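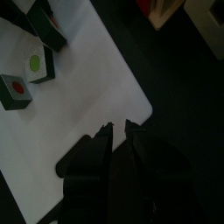
To: small-arms list
From: Bosdale teaching workshop
Subject: Re: Wivora wrist kit, anyone bought one?

I've had the loaner for most of July, so I'll answer this one at length and then go back to lurking. The original post is at the bottom for anyone who joined since.

Short version: the gripper is decent, the wrist camera is usable if you take charge of your own lighting, and the "learns your task" service is where I would keep my hand on my wallet.

The price first. Hananico quotes $2,568 for the kit, and that gets you the gripper, the wrist camera, the mounting plate and one year of the training service. It doesn't get you an arm. I mention this because the product page is worded so that I had to read it twice, and the person in our office who signs for things read it once and thought we were getting an arm.

Our task is deliberately dull. Cubes with a colored dot on the top face, on a white table, pick one by dot color and put it somewhere else. If a kit can't do that there's no use asking it about anything squishy. The sales demo does the same kind of thing with big bright toy bricks on a gray mat, every brick a hand's width from its neighbor. Push two cubes close together and you learn a lot more. The fingers have to get into the gap without shoving the second cube, and the trained policy seems to have no opinion about which side of the cube to grab. It will come down straddling the narrow gap when there is a mile of free table on the other side.

To be fair, a person driving it by hand can do the tight pick just fine. The fingers close evenly and the tips don't wander. I leaned on them more than I should have and they came back to the same place. So I don't blame the hardware for the misses.

The camera I have mixed feelings about. Being on the wrist, it always has the fingers in view, and with black fingers that's a big dark lump in the part of the picture you care about most. On a white table you get good contrast at the tips. Over a dark floor the outer finger and the housing just melt together. Auto exposure then makes things worse, since it swings depending on how much table and how much floor is in view. Lock it. The setting is there, three menus down, and the quick start sheet says nothing about it. Wivora support told me auto is "recommended for most environments." I asked which environments those were and got a link to the quick start sheet.

Also look at what happens near the edge of the table. The view from the wrist takes in whatever is past the edge, so if you collect your runs with clutter on the floor and then tidy up, you've changed the picture the policy was trained on. Maybe it copes. I couldn't get a straight answer on whether it does, and I only tried it a few times, which isn't enough to say anything.

Now the claim in the brochure that everyone quotes. It says the service reaches "production grade" on pick tasks from 900 recorded runs. Questions I sent them:

What counts as a success? Cube lifted, or cube set down where it belongs?

Were the tests done on the same table, under the same lamp, with the same blocks as the training runs?

Who recorded the runs? Somebody who drives these things for a living gives you very different data from a student on a first afternoon.

Does a retry count as a failure, a success, or nothing?

The reply covered the first one (lifted) and skipped the rest. Lifted is a pretty low bar. Plenty of ours were lifted and then let go at an angle, or lifted together with a nudge that sent the next cube sideways. By their rule those are all wins.

We ended up sending in 908 runs, because our students got into a rhythm and went past the target. What came back was okay on cubes standing by themselves and poor on clusters, especially when a block was half out of view to begin with. With a wrist camera that happens constantly. You start your approach, one block slides out of the picture, and anything that doesn't remember it was there will go after what it can still see. I'd want a fixed overhead camera as well. The kit has a port for a second one. The service doesn't train on it yet. "Yet" has been on the roadmap page as long as I've been reading it.

On the Tokgöz gripper that somebody always brings up: we have an old one on the other bench. It's slower, the software is ugly, and the mount needed a file taken to it. But it writes plain log files to a folder and I can open them. The Wivora runs go up to the service, and what you can download afterwards is a preview video and a summary. If you want joint positions you have to ask for an export, and our export took long enough that I'd forgotten asking. Find out about that before you pay, especially if your school has rules about where recordings are kept.

Things I haven't tested: heavy parts, anything shiny, anything that runs all day. I did see the note about firmware 2 fixing the slow close. Ours arrived with it installed, so I can't tell you what the slow close was like.

Would I buy it? The gripper alone, at a sensible price, yes. Hananico says they don't sell it separately. I'd ask again near the end of their quarter. The bundle, no, unless they'll put a success test in writing on your blocks and your table, with set-down included. They wouldn't for us.

If anyone has run the service with a cluttered table and got good numbers, please post them along with how you scored it. I'd be glad to be wrong about the clusters, and I still have the loaner until they ask for it back.

Bosdale teaching workshop

----- Original message -----
Subject: Wivora wrist kit, anyone bought one?

Hi all,

We're looking at the Wivora wrist kit from Hananico for a sorting exercise next term. Small blocks, colored markers on top, nothing fancy. The demo looked great and the rep says we could be up and running in an afternoon, with the service doing the hard part after we record the runs.

Has anyone used it on something other than the demo bricks? I'm mostly wondering about:

- whether the wrist camera is enough by itself
- whether the run count in the brochure is realistic
- how it stacks up against the Tokgöz, which is a good deal cheaper used

We already have an arm it should bolt onto. The discount ends soon, apparently, so quick replies are welcome.

Thanks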